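Moving to Arkport: your questions, answered

212 shares | 3 comments

I get the same emails every August, so I put my answers on one page (and yes, I still love reading them!).

Do I need a car?
Not if you live near the middle of town. I went 2 years without one. The Nartey bus goes right past the market, and I walked everywhere else. Out in Carkthorpe you'll want wheels, though, especially once it gets dark early.

What did you pay to move?
My whole bill was $2980, and $1000 of that was the deposit on the apartment. I packed my own boxes, which saved a bunch and wrecked my back.
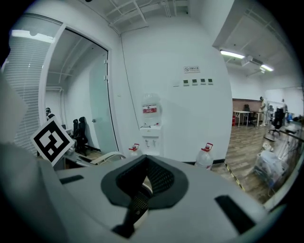
Can I work from home there?
Sure, I do it 3 days a week! The internet in my building is fine, but the walls are thin and my neighbor plays the trumpet. For calls I go to a shared office, and I'd look for one with a glass-walled meeting room that has white blinds like these, so you can close them when you don't feel like being watched eating a sandwich. Ask if the room costs extra.

Where do you buy groceries?
Brarnilix for the boring stuff, the market for bread and peaches. Go before 9 in the morning or the good bread is gone.

Comments (3)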